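Bench Systems / Teleoperation / Two-Arm Kits

Sarnora Ramow two-arm teaching bench

The Ramow records manipulation tasks demonstrated by remote control. An operator moves two leader arms by hand; the follower arms on the bench repeat the motion joint by joint. Each follower carries a gripper and its own wrist camera. Typical tasks use ordinary desk items, such as opening a laptop or moving a stapler.

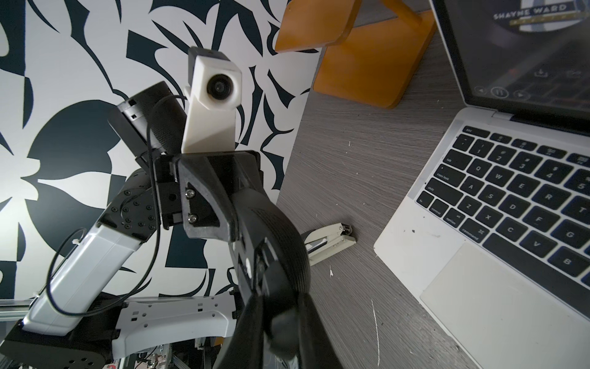
Hywel Trevor writes that grip force on the leader side feels light at first, and that his operators needed 23 practice runs before their recordings were usable.

Trigger resistance is adjustable with the supplied hex key. Set it before calibration.

Both follower arms bolt to the front rail of an aluminum extrusion frame. Patterned wall panels may be fitted on three sides.
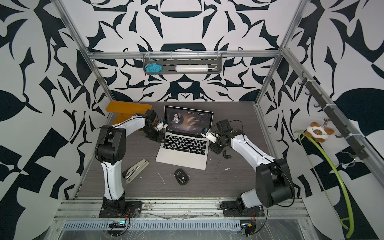

Joint positions and camera streams are saved with a shared clock. Internal storage holds 1000 episodes; the extended version holds 2000. Episodes can be trimmed, relabeled or deleted from the operator station. Leader arms are ordered separately, part no. 206.

Sales and service: Marianna Kwiatkowski, Plestport office

© Sarnora. All rights reserved. Back to top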